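关于我们

Stoston 是一家做规矩的公司。这么说有点怪，可我们确实想不出更准的说法：别人造机器人、卖机器人、训练机器人，我们替他们写操作规程、安全须知、数据采集规范和验收表格，然后一条一条在自己的实验室里试，试到每一条都能照着做为止。写规程听上去枯燥，做起来其实特别有意思！一句“操作员应保持适当距离”摆在纸上谁都不会反对，真站到桌边，十个人能站出十个位置来，我们的工作就是从那一刻开始的。

公司起步的时候只有两间屋子，一间放桌子，一间放打印机。打印机那间更挤，因为早期的规程全是纸质的，改一版印一版，墙上贴不下就铺在地上。后来搬到现在的地方，桌子多了，墙也多了，铺地的习惯倒是留了下来，每次大修订之前，我们还是会把整本规程拆成单页铺一地，光着脚走一遍，看哪一页跟哪一页打架。

我们做什么

主要是三块业务，彼此之间界线不太清楚，客户往往从一块进来，再顺着走到另外两块。

第一块是桌面操作规程。凡是机械臂加夹爪、在一张桌子上抓放东西的工作，从开机检查到收工断电，每个环节该谁做、做到什么程度、做完在哪里签字，我们都写。眼下在用的规程库叫 Sorkari，一共收了 1,408 条条款，每一条都带编号、适用范围和最近一次复核的月份。没有复核月份的条款不许发布，哪怕它写得再漂亮。

第二块是示教数据的采集规范。这几年用人工示教来训练机器人的团队越来越多，大家很快发现，采得多不等于采得好。同一个任务，上午的桌子和下午的桌子光线不一样，两个操作员的起手位置不一样，物品名称在记录里一会儿叫“橘子”一会儿叫“柑”，等到要用的时候，光是清理就够人受的。我们帮团队把这些事在开工前说定。规范本身很短，最短的一份只有两页，配套的记录表反而更长。

第三块是培训。我们有一套自己的课程，名字叫 Tanoli，面向操作员、采集员和现场负责人。课程没有入门门槛，会不会编程都能来，来的人里有从仓库转岗的，有刚毕业的，也有干了很多年自动化产线的老师傅。老师傅们常常是提问最多的，而且问得极好，好几条条款就是被他们问出来的。

我们怎么写一条规程

先去看。无论客户给多少资料，我们都要到现场看人干活，看的时候不说话，只记。记完回来写初稿，初稿不追求完整，只求每一句都有一个动词和一个做动作的人。“应确保安全”这种句子在初稿阶段就会被划掉，改成“操作员按下急停按钮，确认指示灯变化，再进入桌面区域”。

再去试。初稿交给一个没参与写作的同事，让他照着做，旁边的人不许提示。他停下来的地方就标红，他做错的地方标两道红。这个过程有时候挺好笑的，写的人在旁边急得直搓手，试的人对着一句话翻来覆去读，最后做出一个谁都没料到的动作。读者没有义务猜我们的心思，猜错了，就是条款没写好。

然后放着。放两个星期，谁也不碰，到时候再读一遍。很多当时觉得非写不可的句子，隔一阵子看就是废话，删起来毫不心疼。Sorkari 里最近一轮修订删掉了 243 条，删完之后一线同事的反馈是“终于能看完了”，我们高兴了好几天。

最后才是发布。发布也不算完，每条条款下面都留着意见栏，用的人随时可以写。意见栏不设格式，不必讲究措辞，写一句“这条看不懂”也算一条有效意见，我们会回去找写这句话的人，请他讲讲是哪儿看不懂。

几条我们自己天天在守的规矩

常有客户问能不能先看看规程长什么样。完整的 Sorkari 要按现场情况裁剪后交付，不过下面这些是通用的，大家尽管拿去用，改成自己的也行。

开工前清桌。上一轮任务用过的东西全部撤走，再按任务单重新摆放，不在旧摆放上增减。桌面擦拭一遍，纸屑、胶带头、掉下来的标签都算杂物。

任务范围写在任务单上，写清楚哪些物品属于任务，哪些是背景。背景物品可以留，但要登记；登记之后如果挪动了，就要重新登记。

手和夹爪不同时在桌面上方。需要伸手调整物品时，先让机械臂停稳，操作员口头报“停”，旁边的人复述，然后再伸手。人手离开桌面、退到标线之外，再报“好”。这条我们在培训第一天就练，练到大家吃午饭递筷子都忍不住要报一声。

一次只改一个条件。换物品就不换光线，换光线就不换起始姿态。想同时改也可以，分成两个任务单来做。

失败照实记。没抓住、抓偏了、碰倒了，都是数据，原样留着，在备注里写一句发生了什么。不许为了好看重来一遍然后把前面的删掉。这一条听起来最容易，执行起来最考验团队气氛，所以我们在培训里花的时间也最多：负责人怎么问，操作员才愿意照实说，值得专门练。

疲劳要当真。连续操作到了规定时长就换人，换下来的人不做记录员，去喝水、走动、看看窗外。手感正好的时候被叫停确实不舒服，我们都懂，照样要停。

名称统一。每样物品进实验室先定名，名字写进物品清单，任务单、记录表、备注都用同一个名字。外号可以叫，不可以写。

断电之前先归位。夹爪回到规程指定的收工位置，确认没有夹持物，再走断电步骤。最后离开的人在收工表上签字，签的是自己的名字，不代签。

关于摆放和命名

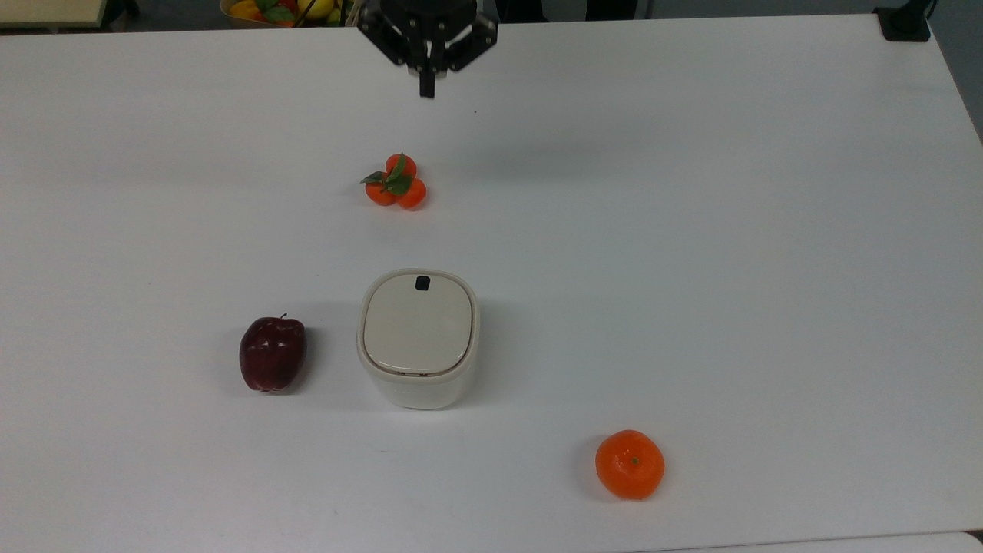
物品摆放是 Sorkari 里被翻得最多的一章，也是我们写得最上瘾的一章！一张桌子上东西不多，要说定的事却不少：物品之间留多大的空当，带盖的容器盖子朝哪边，同类物品能不能同时出现。拿三个带绿叶、连成一簇的橘子来说，它在清单里算一件还是三件？我们的规定是按能不能单独拿起来算，连在一起就登记为一件，名称写“橘子（簇）”；旁边再单放一个橘子，就另登一行，写“橘子（单）”，任务指令里也必须把这两个名字分开，不能只说“拿橘子”。白色的带盖储物盒要写明盖子是盖着的，深红色的苹果放在盒子左边，那就写“左”，同时注明是从操作员这一侧看的左。夹爪悬在桌面上方、两指之间什么也没有，这样的状态在记录表上也有专门的一格，叫“空持”，不许留白，因为留白会让后来的人分不清是没夹东西还是没填表。桌子远端外头的一盆或一篮水果、边角上的夹具，凡是镜头里会带到的，一律列进背景物品。啰唆吗？有一点，可是半年后翻回来查的时候，大家都会感谢当初多写的那几个字。

命名这件事还牵扯到方言。我们的同事来自各地，同一种水果能叫出好几个名字，为此物品清单专门加了一栏“别名”，只供检索，不进记录。这一栏现在是全库最热闹的地方，新同事入职都爱去翻，翻完往往还要添上自己家乡的叫法。

我们的实验室

实验室叫 Sollemov，名字是内部投票投出来的，念起来拗口，叫惯了倒也亲切。所有对外发布的条款都要先在 Sollemov 走一遍，走不通就退回去重写，没有例外，哪怕交稿日期就在眼前。实验室的地面划了标线，线内是机器的工作区，线外是人的；标线磨淡了要当周补，不等月底。

到目前为止，我们在 Sollemov 做过的条款试走一共有大约 2,760 次，每次都有记录表，表上有试走人、条款编号和卡住的位置。这些表我们一张都没扔，它们是培训时最好的教材。学员读到前人卡在哪里，再看条款后来改成了什么样，比单听讲课管用得多。

实验室每周五下午开放给学员和合作团队，带着自己的任务单来就行。我们会挑一份任务单，请在场的人当场照着走，写单子的人只许在旁边看着。第一次来的团队通常有点紧张，走过一遍之后就开始抢着把自己的单子往前递了，这种时候特别叫人开心。

合作与加入

合作一般从一次现场观察开始。我们会先和您约一个正常干活的日子，不必特意准备，也不必打扫，平时怎么做就怎么做。观察之后给您一份短的书面意见，写明哪些地方已经做得很好、值得写成条款固定下来，哪些地方需要补。很多团队其实早就有了好习惯，只是一直口口相传，换一拨人就丢了，我们很乐意帮着把它们记下来。

想参加 Tanoli 课程的朋友可以直接报名，个人和团队都收。课程全程动手，请穿便于活动的衣服，长发束起，手链和挂绳先摘下来。课后会发一本精简版规程，页边特意留得很宽，就是给大家写字用的。

我们也一直在找愿意写规程的人。不要求写得华丽，要求肯改，肯看着别人照自己写的句子做错事，然后回去把句子改对。会操作机械臂的，欢迎；没碰过机械臂、但曾经把一份说明书写得人人看得懂的，也非常欢迎。来信请附一份您写过的操作步骤，主题不限，怎么拆洗抽油烟机、怎么换自行车内胎都行，我们会真的照着做一遍再给您回信。

联系我们 | 课程报名 | 版权所有 © Stoston 保留所有权利 | 返回顶部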